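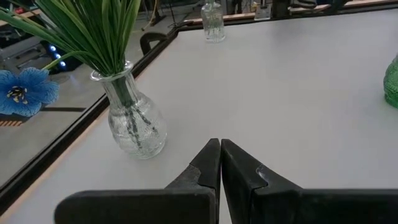 Feb 13, 2019
Dalen, flowers and vases, Haworth table

Carried on with the stem insertion work. The question is the same as in January: does the policy find the mouth of a clear vase from the wrist view, or is it working from where the vases usually stand and getting away with it?

The training set is now 317 episodes, all recorded on this table with the same flowers. Each one starts with loose tulips on the surface and ends when the operator presses the pedal. Episodes where a vase went over are kept, marked, and left out of training. I had a look through the marked ones this morning and a few were marked for no reason I can see. Left them as they are for now. If we change the marks we have to retrain everything or the old runs can't be compared.

Method today. Same network and same weights for every run, no retraining. What changes is only what it is given:

Run A: wrist views plus overhead view, as trained.
Run B: overhead view frozen at the first image of the episode, wrist views live.
Run C: wrist views frozen, overhead live.

So 3 conditions, with the order shuffled by the script so that I don't know which is running until the log is opened. Vase positions were drawn from the printed grid and then nudged by hand. I did not put the vases on the grid points exactly, as the January operators tended to, and I suspect that habit is part of our trouble.

Before starting I redid the hand-eye calibration on both arms. The left was fine. The right had drifted by more than I like and the reprojected fingertip was clearly off to one side. Tightened the camera bracket, ran it again, came out good. Anything recorded on the right arm since the bracket was last touched should be treated with some care. I have put a note in the Plimholm folder next to the calibration files.

First result, and the clearest: with the wrist views frozen the arm goes to the right part of the table and then stops being useful. It picks the stem up well enough on most goes, carries it over, and lowers it beside the vase or against the shoulder of the glass. With the overhead view frozen it does much better than I expected. As long as the vase has not been moved after the start, B looks much like A by eye. I won't write down rates until the runs have been scored by someone other than me.

The green vase is easier than the clear ones in every condition. I had put this down to colour, and colour is probably most of it, but the shape differs too. The green one is squat and the clear ones are not, so a low approach that clears the green rim will catch on a clear one. To separate the two we need a clear vase in the squat shape, or a tall one in green. Ask Kidum whether they can supply either. Their last box took ages, so ask now.

Also a point about vases that already have something in them. When the bunch is dense the leaves come over the rim and hide it from the wrist camera on the way in. The policy then does one of two things. It either pushes the new stem into the leaves from the side, or it hovers. The hover is the safer failure but it wastes the whole episode. With bare or nearly bare vases the hover hardly happens.

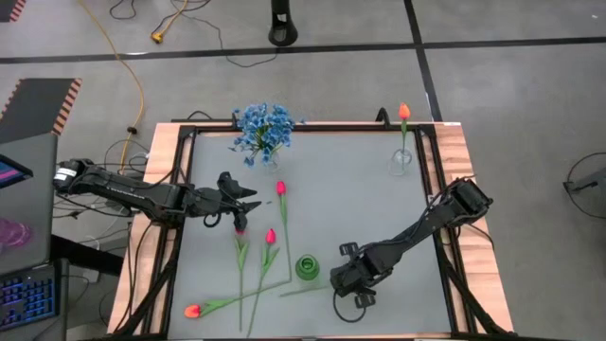
Choosing which stem to take first has turned out to matter more than the insertion in the crowded starts. Nothing in the training data tells the operator to take the nearest one, and people differ. Some work from the outside in and some go for whichever stem is easiest to get the fingers under. With the loose tulips spread as they are in this layout, three of them with their stems running towards the near edge and the fourth lying with its head to the left, there are several sensible first picks, and the left gripper is over one of the red heads. The policy seems to average between picks: it starts towards one head, slows, drifts towards its neighbour and comes down in the gap. Freezing the overhead view stops some of the drifting, which surprised me. My guess is that the arm's own shadow and its position in the live overhead view push the choice back and forth, but that is a guess.

A quick check on this, outside the main runs. I repeated one crowded start 7 times from the same layout with full inputs, putting the flowers back against chalk ticks each time. It did not choose the same tulip every time. So the choice is being decided by small differences I can't control by hand, and a single run from a given start says little. Every start in the main comparison should be repeated, and I had planned on single runs. That makes the session much longer. Better to cut the number of starts than to skip the repeats.

Things that went wrong:

The pedal stuck down once and the recorder cut the next episode short. Deleted that one.

The right arm stopped on a force limit after pressing a stem against the rim of a clear vase. Vase fine. The stem has a kink in it now, so it has been taken out of the set and put in the drawer with the other bent ones. It might be useful later for testing odd shapes but should not go back on the table by accident.

The cable loop under the right gripper brushed a flower head on one of the low approaches and rolled it. I have counted the run, as the policy should cope with a flower moving, but the loop needs shortening. It hangs lower than the one on the left when the wrist is turned in.

Lost 3 runs to the logger filling the disk. The older raw streams had not been moved across to the Plimholm server. Moved them, checked the sizes matched, then cleared the local copies.

Settings, for whoever is on next: speed limit as in January, gripper force on the low setting for both sides, blinds down, overhead lights on. Leave the exposure fixed on all cameras. I tried auto on the wrist briefly and the bright table made the glass wash out as the arm came down, so it went straight back to fixed.

To do:

Score the A, B and C videos blind. The files are named by shuffle number only, key is in the sealed log.

Write a version of the start script that takes repeats.

Add a run D, with the vase moved by hand after the first pick. B should fall apart there if it is leaning on the first overhead image for the vase. If it doesn't, then the wrist view is doing nearly all of the insertion and we can say so in the Dalen report.

Try feeding in a chosen target stem as a click on the overhead image, and see whether the in-between grasps go away. No new demonstrations needed, the first pick can be read off the existing ones from where the gripper closes.

Shorten the right cable loop. Order a spare pedal.

Table left set up for the next session, arms parked and power off at the wall.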